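Floating sub

A floating sub, also called a shock sub or cushion sub, is a short threaded tool placed between the rotary drive of a drilling rig and the top of the drill string. It allows a limited amount of vertical travel between the two, so that the threads of the drive spindle are not forced together under load when pipe is added or removed. Floating subs are used on water well, geothermal and shallow gas rigs, chiefly those with a top-head drive.

Design

The tool consists of an outer housing, a sliding inner spindle and a retaining cap. Torque passes from the housing to the spindle through splines or through a hexagonal section, while the spindle remains free to move up and down within its stroke. Seals above and below the sliding section contain the drilling fluid or compressed air that flows through the center of the tool.

The upper connection is cut to match the rig spindle and the lower connection to match the pipe in use. The lower connection wears faster than the upper one, as it is made up and broken out with each joint of pipe. For this reason many operators place a saver sub beneath the floating sub — a plain, inexpensive section that can be recut or discarded when its threads are damaged.

Cushioned types

In a cushioned floating sub, rubber or urethane elements are fitted at the ends of the stroke. They absorb part of the vibration produced by a down-the-hole hammer or by a roller bit in broken rock. The Arriaga pattern uses 2 stacked elements separated by a steel ring, while the Stastell pattern relies on a single molded sleeve. The sleeve is simpler to replace in the field but must be ordered to suit the bore of the housing.

Materials and manufacture

Housings and spindles are normally machined from heat-treated alloy steel bar. Threads are cut after heat treatment so that distortion does not affect their fit, and are checked with ring and plug gauges before the tool leaves the shop. Brandham, a machine shop serving water well contractors, hardens the splines separately and finishes them by grinding.

Operation and maintenance

During makeup, the driller lowers the head until the spindle rests near the middle of its stroke, then rotates slowly. The float takes up the advance of the threads. Drilling with the tool fully extended or fully closed for long periods increases wear on the cap and stops.

Grease is applied through a fitting in the housing. The maintenance schedule used at Eneck calls for inspection of the seals after 1000 feet of drilling in abrasive ground, with earlier inspection if fluid is seen at the cap. A tool with cracked splines is withdrawn from service and is not repaired by welding.
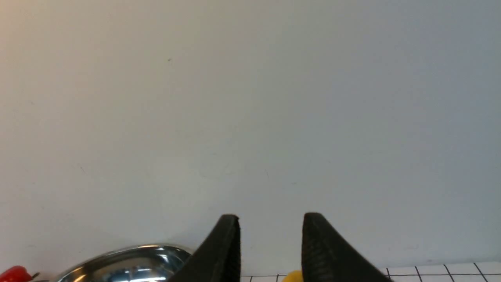
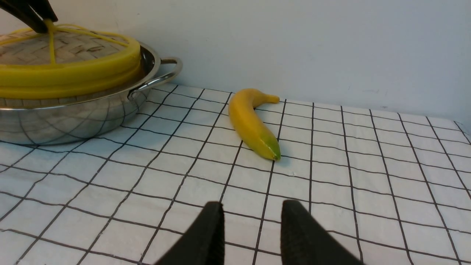
Banana and steel pan with a woven lid, on a grid-patterned cloth.
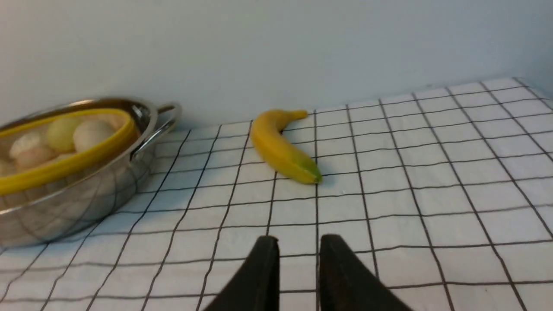
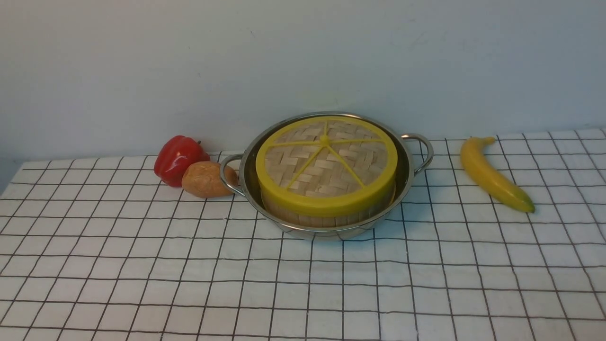 Steamer set in a steel pot, with play food on the cloth.

Limitations

A floating sub adds length between the drive and the pipe, which reduces the working height available in the mast. On compact rigs this may prevent the use of full-length casing. The tool also introduces additional seals, each a possible point of leakage under high air pressure. Some contractors omit it on shallow holes and rely on a floating spindle built into the rotary head.

Related tools

Crossover subs join pipe of unlike thread forms and have no moving parts. Bit subs connect the lowest drill collar to the bit and may be bored to accept a float valve. Despite the similar name, a float valve serves a different purpose — it prevents fluid and cuttings from flowing back up the string when circulation stops.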